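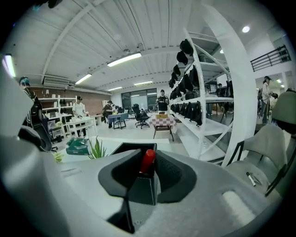 The big room, ground floor, shelving on the right.

Merrick Hall, Starnby: the workroom in use

We moved our tables into Merrick Hall in October, after 12 years in a basement where the tallest among us learned to duck. The new place has a white corrugated ceiling, long fluorescent lights, a mezzanine with a black railing, and a column thick enough to hide behind when the sign-up sheet comes around. It also has a great deal more floor, and we have set about covering that with furniture at an impressive rate.

The lease is 1,495 a month, heat extra. The heat is very extra.

The tall shelving
White metal, diagonal bracing, shipped flat from Trundurine with one more bolt than the instructions called for. The extra bolt lives in a mug and we try not to think about it. Black bags fill the lower shelves, packed in close. Two black caps hang up top, one over the other. There was a long discussion about color-coding the bags, which ended when the store turned out to stock black.

The back wall
Brown brick on the left, which everyone compliments as if we had laid it. The open white unit in front takes the small white and beige things, a category that keeps growing. Dark glass windows and a door fill the middle. The door sticks in damp weather. Lift, then push.

The air conditioner
High on the left wall, where only the remote can reach it. The remote is in the drawer marked Misc. So is everything else.

The tabletops
We wanted plain white and got pale blue-gray with a speckled pattern, on clearance from Ornorus. It has grown on most of us. It also hides crumbs so well that the wiping rota had to be made compulsory.
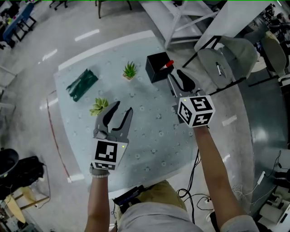
The succulents started as a gift and have become a policy. Each table gets a little greenery, a folded cloth for spills, and a pen holder that is supposed to go back to the far edge at the end of the session. The red markers are the ones that go missing. We bought 400 pens of all colors the first year and could probably find nine of them today.

Watering is once every couple of weeks, and less if you were thinking of doing it just now. More succulents have been lost to kindness here than to neglect.

Bags go on a stool or a shelf, please, and cords stay along the side of the table where feet are least likely to find them. The hall opens at 9 a.m. and the kettle is usually on by ten past.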